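# Watering houseplants while you are away

Most houseplants will cope with a week on their own. Past that, a slow drip from a plastic bottle keeps the soil damp without anyone having to call in. I used this method in January when I went to Gondelness, and have kept to it since.

## What you need

- One clean plastic bottle with a screw cap for each pot
- A darning needle
- A cork or thick cloth to hold the needle
- A tray or deep saucer

## Making the dripper

1. Take the cap off and lay it on a board, top side down.
2. Push the needle through the middle. Make 2 holes for a small pot and 3 for a large one.
3. Fill the bottle with tap water and leave it to stand overnight.
4. Screw the cap back on firmly.

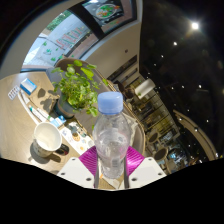
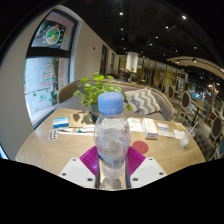

Water the plant well by hand before you fit anything. Dry compost shrinks away from the sides of the pot and the water runs straight down the gap.

Make a hole in the compost with a spoon handle, away from the main stem. Turn the bottle over, push the neck in as far as the shoulders and press the soil around it. If it leans, tie it to a cane.

## Test it first

Mark the water level with a pen and check it after 24 hours. A drop of a finger's width is right for a leafy plant in a warm room. If the level hasn't moved, soil has blocked the holes. Wrap a scrap of old tights over the cap and try again.

If the bottle has emptied, the holes are too big. Start with a new cap.

Kevser Sarıgül uses 1000 ml bottles for her ferns and squeezes them slightly before turning them over. I haven't found that it makes any difference.

Don't use this for cacti or anything else that likes to dry out between waterings.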